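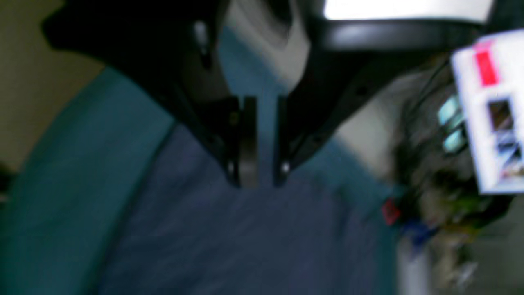
Wrist view, gripper open over the navy fabric, clutter off to the right.

1/ Spent most of this week teaching an arm by remote control. A few notes while they're still fresh, mostly for people who are about to start doing the same thing.

2/ The setup is simple. I hold a small leader arm, the big arm copies my joints, and everything gets recorded: joint angles, gripper opening, wrist view. One recording is one demonstration. The task is to pick something up off a soft surface and put it somewhere else.

3/ We have 882 demonstrations as of tonight. I did more than half. Natália Havlíček did most of the rest and hers are better than mine.

4/ Hers are better because she moves at one speed. I go fast through the air and then slow down hard over the object. On playback my wrist view is a smear for the whole approach, and then suddenly sharp. The policy learns the approach from the smear.

5/ I don't throw out every blurry stretch. The arm will blur its own view when it runs by itself, so it needs to have seen some of that. But if the whole reach is blurred there isn't much to learn from it.

6/ What I do now: count to 3 in my head from the start of the reach to the point where the fingers are over the fabric. Same count every time. It feels very slow for the first ten minutes and then it's fine.

7/ Soft surfaces are harder than a tabletop. On a hard table you feel the stop through the leader arm. On fabric the fingers just sink and you get almost nothing back in your hand. I pressed too deep for the entire first day.

8/ Open the gripper before you go down. Sounds obvious. I reviewed 72 of my early recordings and in 31 of them I was still opening on the way down. The trained arm copied that, and it kept nudging the object away with one finger.

9/ Lionel Bouvier asked why we don't just move the arm by hand, with the motors loose. We tried it. Good for teaching one path. But your own arm ends up all over the wrist view, and it won't be there later. Also it's tiring on the shoulder.

10/ Hand guiding is still what I use to set the start position. Push it where you want, save, done. Much quicker than steering there with the leader.

11/ Clutter: leave it in. Our first set was recorded with everything cleared away and the policy got lost as soon as someone put a box down nearby. Now things pile up next to the work area and get moved around between sessions.

12/ Someone will ask about software. Recording goes through Josteron, which is our own and not pretty. Training runs overnight on the Kallance machine. I can't share either one yet. Maybe in September.

13/ Label while you record. We have a foot pedal, one press for keep and two for discard. Before the pedal I was going back through everything in the evening and guessing what I had meant. I kept a lot of bad ones that way.

14/ Discard is not the same as failed. If I miss the grasp, back up and get it on the second try, I keep it. Those recoveries are some of the most useful recordings we have. I only discard when I stop paying attention or the leader arm slips.

15/ Take breaks. My recordings get worse after about forty minutes and I don't notice while it's happening. Natália can see it in the gripper trace - the closing gets jerky.

16/ Next is the same task with two people swapping every ten demonstrations, to see if mixed styles hurt or help. Lionel thinks hurt. I'll add the numbers to this thread when the run is finished.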